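The Second Company

The lights went out at the meeting about the lights going out, and everyone clapped.

I didn't. I was standing at the back of the Jeltis school gym next to the fire door, and I had my hand on the bar already. I had seen the man from the mayor's office look at his watch. Then the room went black and a cheer went up like we'd won something.

"You see?" he shouted from the front. "You see what Herkari gives us?"

Somebody had a bullhorn ready. Two people had lanterns ready too, the good camping kind, with fresh batteries. I know what fresh batteries look like because I sell them. That summer I sold more of them than milk.

My sister says I would find something wrong with a free lunch. She has a point, but she also got sick off a free lunch once, at the opening of the Herkari substation, and she leaves that part out.

By then the power was going off twice a day in our part of town and hardly ever up the hill. Herkari said the trouble was the heat. In October they said it was the rain. My store has one long freezer and one short one, and I had thrown out the contents of both 3 times. I kept the receipts in a shoebox. I had called the complaint line so often that I could hum along with the music and knew where the tape skipped.

So I had as much reason to clap as anyone.

The bullhorn explained the plan. The town would break its contract and bring in a second company, Zirkeck, which already ran the wires across the river in Huttunen. Zirkeck had never had an outage longer than 30 minutes. Zirkeck would compete. Herkari would have to shape up or get out. Tomorrow at noon we would all go sit down in front of the Herkari office and stay there until somebody came out and signed something.

"Signed what?" I said.

It came out louder than I wanted. A lantern swung around and got me in the eyes.

"A commitment," said the bullhorn.

"To do what?"

"To do better."

I said that my kids had signed one of those about their rooms. A few people laughed. The woman who runs the laundromat, two doors down from me, told me to go home if I was so happy with things. I told her I wasn't happy with things, and that I'd like to know whose wires the second company was going to use. There is one set of poles in Jeltis. I can see four of them from my register, and the one by the bus stop leans. Were they going to put up another row beside it?

The man from the mayor's office said those were technical details.

I went to the sit-in anyway. I want that written down, because people have told it differently. I brought a folding stool on account of my hip and I sat with everyone else on the hot sidewalk. The paper said later there were 900 of us. The Herkari people told the radio it was a handful. I was there, and I'd say both of them should get their eyes checked.

The laundromat woman sat down next to me. She didn't talk to me for the first hour. Then she asked if I had any water, and I did, and after that she told me what she owed on her dryers.

"You think it's all for show," she said.

"I think he had lanterns ready."

"Maybe he's a careful man."

"Maybe," I said.

She drank some more of my water. Across the street the Herkari office had its blinds down. You could hear the air conditioner running in there, a big one, steady as anything. It ran the whole afternoon and never so much as coughed. People started pointing at it, and then shouting at it, and it was the only time that day I felt like shouting too – so I did. I shouted at an air conditioner until my throat hurt.

At 5 a young guy in a Herkari shirt came out with a paper. He looked like he had lost a bet. The man from the mayor's office read it into the bullhorn, and it said that the company took the concerns of its customers seriously and would open talks with all parties, including Zirkeck. Everybody got up and hugged. Someone hugged me and knocked over my stool.

I asked to see the paper. It was passed back to me, hand over hand. It was one page, and it wasn't signed.

"Does it matter?" said the laundromat woman.

I told her I thought it did.

In the spring a new sign went up over the office door, blue where the old one had been red. It said Zirkeck-Herkari Partnership. The same young guy stood on the ladder and screwed it in. The complaint line got a new number, with a message that thanked us for our voices. I called it the first night the power went off, sitting on a milk crate between the two freezers with a flashlight in my lap.

The music was the same. When it got to the place where the tape skips, I heard a noise through the wall. The laundromat is two doors down and the store between us has been empty since winter, so it carries. She was on hold too, and she was humming.

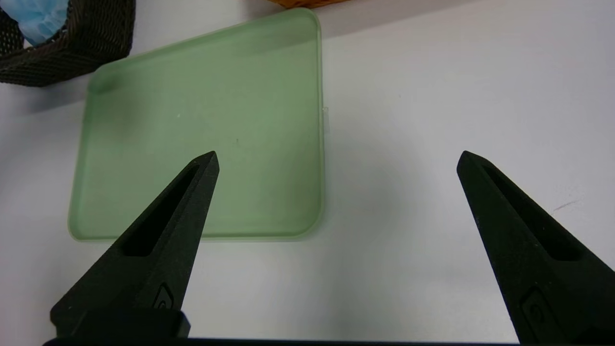
Carol Brandvold
Contributing writer, fiction

Carol Brandvold writes short stories about small towns and the bills that come to them. She worked the counter of a hardware store before she started writing and still does the Saturday crossword in pen.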